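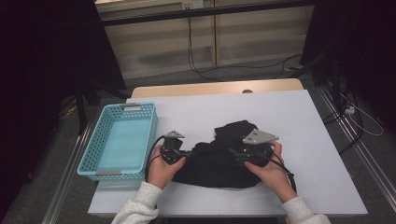 Does a wet weigh bag explain the difference between the boat weights and the stage weights?

Part of it. The bag can hold enough water to matter, but the stage scale was also reading high before any bag went on the hook, and I can't separate the two from the sheets we were given.

Thursday, June. Cumcombe scale complaint, second session.

Background for Eimear, who missed the first one. Anglers at the Cumcombe pike event say the Girov hanging scale on stage gave different weights than their own boat scales. Some were pleased about it and some weren't, depending on where they finished. The organizers want a letter saying the scale is fine. I am not writing that letter yet.

The fish everybody is arguing over went on the sheet as 2672 g. I don't believe the last digit and I have doubts about the one before it. The display steps in 2 g, fine, but a display step says nothing about how good the number is. A live pike in a bag on a hook in the wind does not sit still to the gram. Somebody waited for the hold light and wrote down what was there.

Zero and check mass
Hung the Girov from the beam, let it warm up, zeroed with the bare hook. It read 100 g with the 100 g mass on, so far so good. Took the mass off and it came back to 8 g. Zeroed again, repeated, same thing. Left it hanging with nothing on it while I had coffee and it crept down slowly but never got home. If they zeroed once in the morning and then ran fish after fish, every weight after the first is carrying some leftover from the one before. How much depends on how heavy the last fish was and how long the gap was, and neither is on the sheet.

Aleksi says the same model behaved well for him last season. Different unit, and I'd like to see his notes before I count that for anything.

Bag
Used the mesh weigh bag that came back with the scale. Weighed dry, dunked, lifted, weighed right away, then again after it stopped dripping in a stream. The first wet reading is useless, it falls while you look at it. After a proper drain the bag settles, but the hem stays full of water and the webbing handles hold more than I would have guessed. Squeezed the hem by hand and the reading dropped again. So "tared with a wet bag" can mean several different things depending on who did the taring. The rule sheet says wet bag, tare, weigh. It does not say how wet.

Todor thinks the bag accounts for the whole complaint. He may be right about the size of it, but he's working backward from the answer he wants, and his argument only holds if the bag was tared dry. The person at the scale says it was tared wet. We weren't there.

Boat scales
Two came in with the complaint. The Hurnik is decent and came back to zero each time. The other has a cracked case and a hook that has been bent and straightened, and I would not buy potatoes by it. Its owner is the loudest of the lot. Note also that every boat weight was taken on the water, with the boat moving, by a person hoping for a big number. I don't think anyone cheated. I also don't think those weights can be used to convict the stage scale.

Miettinen length table
Siiri suggested going from the measured length to a weight with the Miettinen table and seeing which scale it favors. Tried it. The table is for an average fish, and a pike just after spawning and a pike stuffed with roach can be the same length. It favors the stage scale for some fish and the boat scales for others. Not putting it in the report.

Open
Load the Girov with something near real fish weight, leave it 5 minutes, unload, and log the return to zero. The small mass isn't a fair test.
Repeat in the cold room. The event started early and our bench is warm.
Ask Orvokki for the original sheets instead of the typed copy. The typed copy has one weight ending in an odd digit, and this scale can't show one.
Borrow Aleksi's unit if he'll part with it.

Told the organizers the ranking stands as recorded until they hear from us. They asked if that meant the scale was fine. I said it meant we hadn't finished.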